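Final Report, Simulation Projects Group 4
What Happened to Trial 306: A Gripper Fault and What We Learned From It
Submitted 2025-09-03
Written by Yogesh Gautam, with Pankaj Pathak and Ingvar Kvaran
Supervisor: Gopinath Thampi

Before anything else we would like to thank Mr. Thampi, who let us change our topic halfway through and was very patient with us while we did it. Our first plan was a report on grasp planning. The report you are reading is on why our grasp planner kept slamming the hand into the furniture.

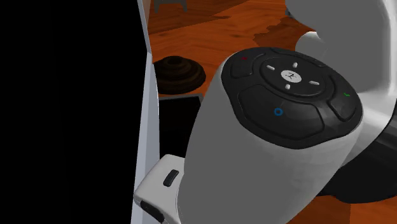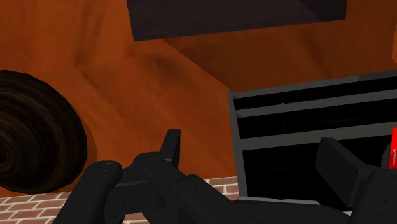 Our project uses a simulated arm in a room model we call Trondeo (Pankaj named it, and we were all too fond of it by then to change it). The task was simple on paper. The arm had to move to a low shelf, open its fingers, reach into a recess and close. We ran the whole set overnight in March, 1039 trials, and came in the next morning feeling pretty pleased with ourselves until we opened the log. The safety monitor had stopped 524 of them for contact force, a little more than half! If you look at the view over the gripper, with the grey shelf unit and its black openings, you can see how close the right fingertip pad comes to that thick grey rail: its squared top reaches right up to it. In a view like that one, a very small error in height is the difference between going into the opening and pushing on the rail. The close view of the arm, with the black control pad on the end of the housing, is one we kept coming back to as well, for a reason we get to under "The second cause."

The first cause

We blamed the shelf first. Ingvar spent two full days checking its collision shape against its visible shape, and they matched perfectly, which was good news for the shelf and bad news for us. Then we blamed the physics step size and made it smaller, and the runs got slower and failed just the same. I mention these dead ends because they ate up a good part of our schedule, and because the next group will surely be tempted by the same ones.

What finally helped was trial 306. It was the first trial where the monitor did not trip in time. The hand pressed on the shelf, the solver gave up, and the arm jumped to a pose it had no business being in. Dinesh Rajput from the year above us sat down and went through the log with us line by line (thank you again, Dinesh, and sorry for the long evening). He noticed that the planner was aiming the wrist using the finger length for closed fingers, while the fingers were open the whole way in. On our gripper model the fingertips swing on links, so the reach changes as they open. Our planner had one fixed number for it. Every approach was off by the same amount, and whether it hit or missed depended only on the starting pose.

The second cause

Fixing the finger length took care of most of the stops, and for a happy afternoon we thought we were done. The ones left over all happened with the arm folded up tight. We had made one simple collision capsule for each arm section to save computing time, and the capsule around the housing left out the control pad. The pad has a raised dial and buttons, and it sits on the end of the housing with another big section of the arm just behind it, so there isn't much spare room when everything folds. The monitor, which used the full shape, saw contact that the planner didn't know was possible. We made the capsule longer and those stops went away too.

On safety

Mr. Thampi asked us to write plainly what this would have meant on a real arm, so we will. A real arm in trial 306 would have kept pushing until its own protective stop kicked in, and we had been counting on our monitor alone. Our monitor only checked force every tenth step. It now checks every step, and it also stops the arm if the planned pose and the simulated pose drift apart. We think the drift check is the better of the two changes, and we wish we'd had it from the start.

Left to do

The finger length is still worked out in two places in the code, and they should really be one. Pankaj has a branch for it that is not merged yet. We also never tested with the shelf turned to a different angle. The logs for all the March trials are in the group folder, with 306 in a folder of its own.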